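Pletalau Home Facial Steamer: shuts off early, light blinks
Status: Closed
Product group: Stivus Skin Care Devices
Opened by: Karthik Roy
Store of purchase: Bramwell Beauty, main counter
Opened: Jul 7, 2022

Original message

My steamer stops before the session is over. The standard program is supposed to run 11 minutes. Mine runs 4 and then shuts off, and the light on the front blinks orange. I bought it in April and it was fine until last week. I use it three evenings a week before my mask. Tank is full each time. Please advise.

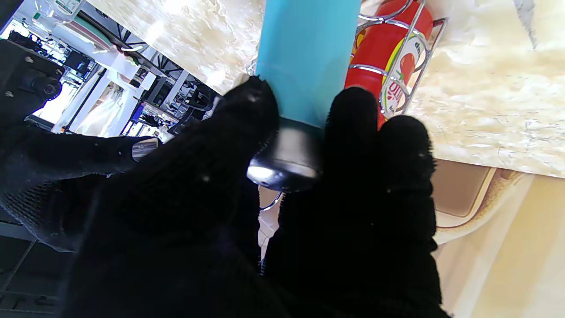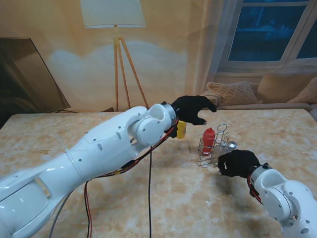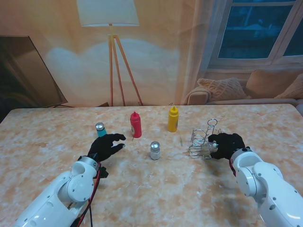 Attachments (3). Third file: marble-patterned tabletop, small teal shaker with a silver cap.

Reply 1, Stivus Support

Hello Karthik,

Thank you for writing. An orange blink after a few minutes can mean low water flow to the heating plate, a blocked nozzle, or a tank that isn't seated all the way. Please try the following and let us know at which step anything changes.

Unplug the steamer and let it cool for half an hour.
Take the tank off, empty it, and rinse it with plain water.
Check the rubber seal under the tank. It should lie flat all the way around.
Fill to the 300 ml line and no higher. Push the tank down until it clicks.
Plug straight into a wall outlet and start the standard program.

Please also tell us what kind of water you use and if anything has been added to it.

Reply 2, Karthik Roy

Did all of that. The seal looks flat. I had been filling a bit over the line, so I corrected that. Same result, it stopped at 4 minutes. I counted the blinks this time: two, a pause, then one.

Water is from the kitchen tap. I did add a few drops of Lirkisine to the tank for the last couple of weeks. The woman at the counter told me it was good for dry skin and I had a sample bottle.

Reply 3, Stivus Support

Two blinks, a pause and one blink is code 21, overheating at the plate. The steamer turns itself off when it sees this, and it will keep doing so until the plate is clean.

Lirkisine is a face oil and should go on the skin after steaming. It should not go in the tank. Oil floats on the water at first, then gets drawn in as the level drops and bakes onto the plate along with minerals from the tap water. Please stop adding it.

Cleaning procedure:

Mix one part white vinegar with two parts distilled water and fill the tank to the line.
Put the steamer near an open window and point the nozzle away from you. Run it for two minutes, then switch it off and unplug it.
Leave it for an hour with the solution inside.
Empty the tank. Wipe the rim and seal with a soft cloth and one small drop of dish soap, then rinse.
Fill with distilled water only and run it until it stops. Repeat with fresh distilled water until the vinegar smell has gone.

Do not steam your face during any of these runs. Do not use a pin or a brush in the nozzle.

Reply 4, Karthik Roy

First round made a lot of spitting and the water I poured out was cloudy with a yellowish film. It ran for around 7 minutes with the distilled water and then gave the same code. Should I do the vinegar again or is it broken?

Reply 5, Stivus Support

Please do it once more. Cloudy water with a film is residue coming loose, and oil often needs a second round. If it still stops early after that, send us the serial number from the sticker on the base and we will arrange an exchange through Bramwell. Your purchase is within the warranty period.

Reply 6, Karthik Roy

Second round done last night. The water came out clear. Rinsed it through three times to get rid of the smell. Ran the full 11 minutes this morning, no blinking, and again just now. Steam seems stronger than before too.

Is it OK to use the rose water I have, or only distilled? And how often should I do the vinegar?

Reply 7, Stivus Support

Distilled only, please. Rose water goes on a cotton pad afterward if you like it. With distilled water, one vinegar round every two months is enough at three sessions a week. Empty the tank after each use and leave it off the base to dry.

Resolution: residue on heating plate, cleared after second cleaning. No parts sent. Note passed to Bramwell counter about Lirkisine and steamer tanks.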